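Snack Box Swap Fills Up Fast at Predham Hall

Bring a container with a lid, fill it with snacks you like, and go home with somebody else's. The Predham snack box swap works as simply as that, and on Saturday it drew 70 people, the biggest turnout yet!

Nour Hamdan started the swap with 12 neighbors who were tired of buying the same chips every week. Now boxes arrive from all over Predham, and the trading is quick and cheerful. Sesame crackers went early. So did a tub of Mei-kuen Lo's peanut brittle, which had three people reaching for it at once (she has promised a double batch next time).

"I came for the crackers and left with dried mango and a recipe," said Rhona Cairns, who was at her first swap. "I've already told my sister she's coming."

Store-bought packages are just as welcome as homemade treats, as long as they're sealed. Homemade food needs a card listing what's in it, and anything with nuts goes on the table by the window. Ching-wen Lui has spare cards at the door.

Pale wood tabletops, a white lidded container and a bright snack package:

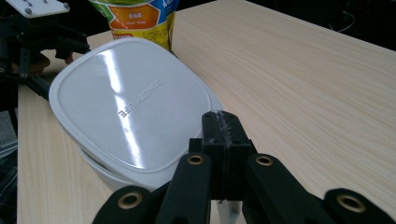
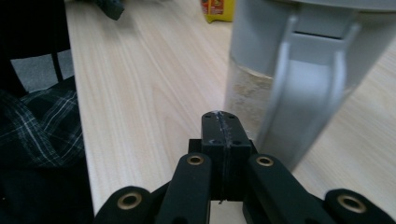 The next swap starts at 2 p.m., same hall, and there's room for 100 this time now that the side room is open too. Entry is free with a filled box. Siu-fong Liao is also setting up a tasting corner for kids, with small portions of everything and a chart where they can put a sticker next to their favorite. Please write your name on the bottom of your container so it finds its way back to you.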